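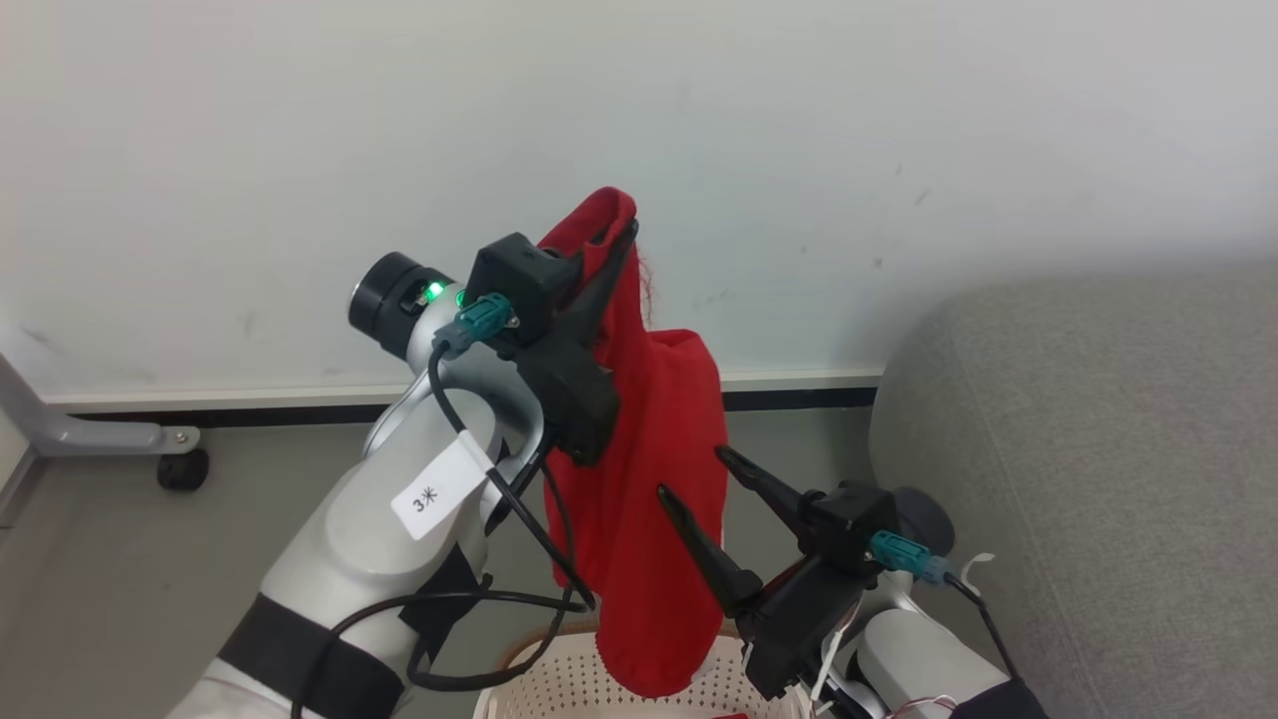 Notes for the Soddale visit, Wednesday group

Welcome back, everyone, and thank you for being so good about the early bus. These notes go with the demonstration we're seeing at the Pralel open day, and I'd like you to have them in your lap (or at least in your bag) while the laundry handling session is on. It's worth 2 marks of your participation grade, so please do sign the sheet.

Cloth is a lovely problem and a rotten one. A steel bracket has the same shape wherever you put it down, but a T-shirt has a new one every time you let go, and the planner has to cope with whatever it finds. Watch for where the fingers choose to hold, and ask yourself whether you'd have picked the same spot!
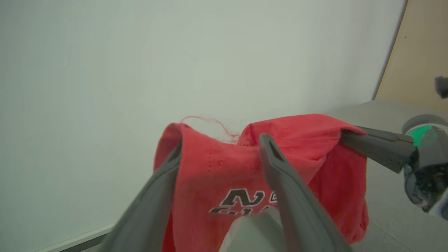

Fig. 2. Red garment held at the upper folds, with a finger of the other arm at the right corner.

When a second arm joins in, the two grips have to agree on how far apart they can go before the fabric is under strain. We'll come back to this with the Bouazza reading, which starts on page 293 and is friendlier than it looks. 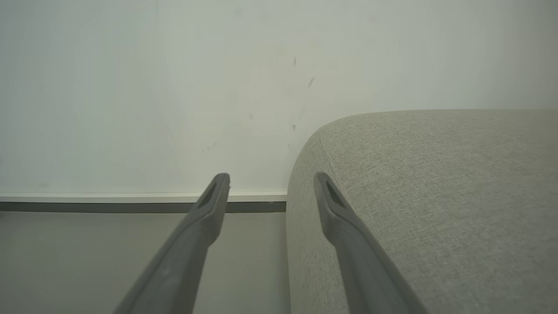

Jouko Heinonen

Spend a little time on the finger shape too. They're long and they narrow to a blunt end, and I'd like a short paragraph from each of you on what that might help with, and what it might make harder. Drop it off in room 524 or bring it along to the Rerau tutorial, whichever is handier for you.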